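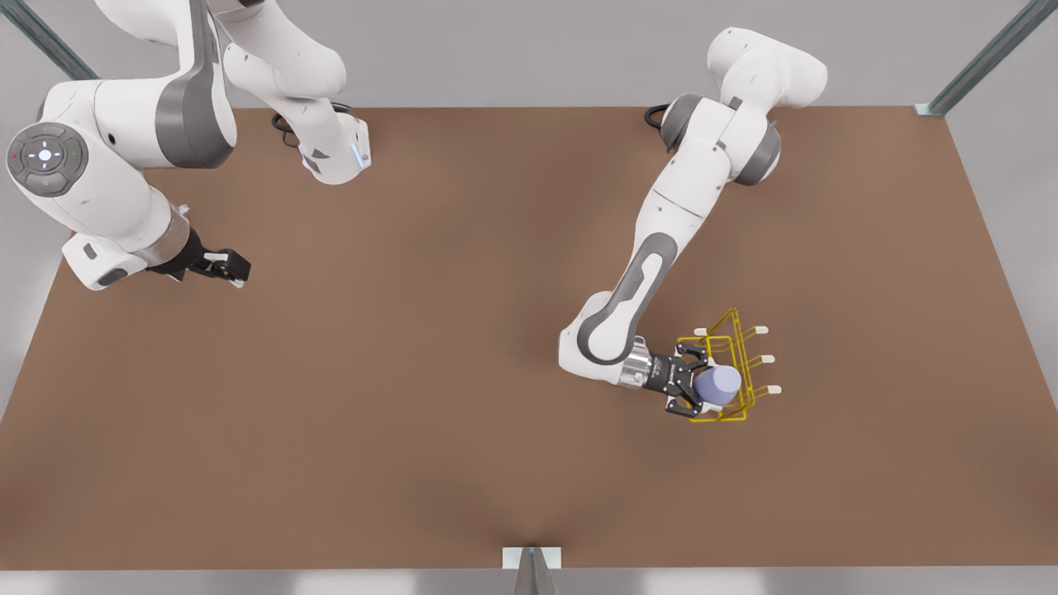

Frequently Asked Questions: Good Practice for Two-Arm Tabletop Work

These answers apply to all teams that submit simulated or physical task runs to the Clalley program. They were last revised on November 4, 2023.

Which tasks are covered?
The rules cover tabletop handling of household items by two arms, such as cups, racks and trays. Mobile bases are covered by the separate Furtado rules.

May one arm stay idle while the other works?
Yes. A cup held upright near a rack needs only one gripper. The idle arm must remain clear of the path of the working arm, with its gripper open and empty.

How is left and right recorded?
Always from the robot's side of the table. When the arms reach in from the far edge, the robot's right arm appears on the left of the view. Logs that use the viewer's left and right will be returned for correction.

How should a cup be held before it is placed on a rack peg?
The fingers should close around the body of the cup. The cup should be kept upright until the arm is clear of the rack, and turned only after that point.

Does contact with the rack count as a fault?
Light contact does not. A run is marked as a fault if the rack moves more than 11 millimeters from its starting position.

How many runs must be submitted?
Each task requires 1000 simulated runs. Teams applying for the Cladton listing must also submit 300 runs on physical equipment – simulated runs may not be used in their place.

Are cables to be included in the simulated model?
Yes, where the physical arm has them. A cable resting on the tabletop must be kept outside the working area, and its position must be the same at the start of every run.

May colors be changed between runs?
Cups, racks and tabletops may be changed in color. Their size and shape may not, unless a new task number has been requested.

How long must records be kept?
Teams must keep full logs until the July review of the following year. Failed runs are part of the record and must not be removed.

Where should questions be sent?
Please write to the standards desk at Welon and include the task number.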